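Folding the thin towels

The linen shelf in the hall is 14 inches deep. A bath towel folded in thirds fits it. A thin printed towel folded the same way slides off the stack, so I changed the method for those in July.

Start on a bare stretch of table. Lay the towel print side up and pull the corners until the hem runs parallel to the table edge. Smooth from the middle outward with the flat of the hand.

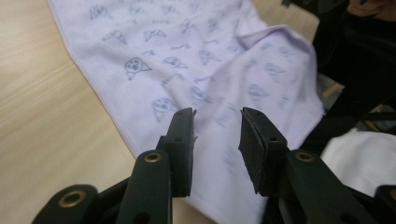 Check the hem before folding. Overlock stitching shrinks at a different rate from the cloth, and a hem that has drawn in will throw off every fold after it. If one side measures short, stretch it by hand and leave it under a book for the night. Sunita Mittal irons hers instead. I have not found that it lasts past the next wash.

For the first fold, take hold at two points on the same hem and lift. One grip leaves the opposite corner trailing and the layers land crooked. Keep light tension between the two points while lowering.
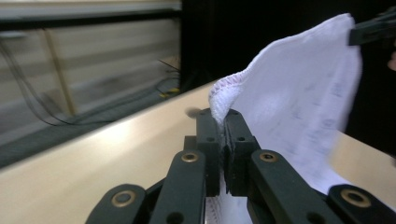
Shelf order

Thin towels go on the left, hems facing the wall, in stacks of 4. Terry goes on the right. Anything with a loose thread stays off the shelf until Friday, when the mending gets done.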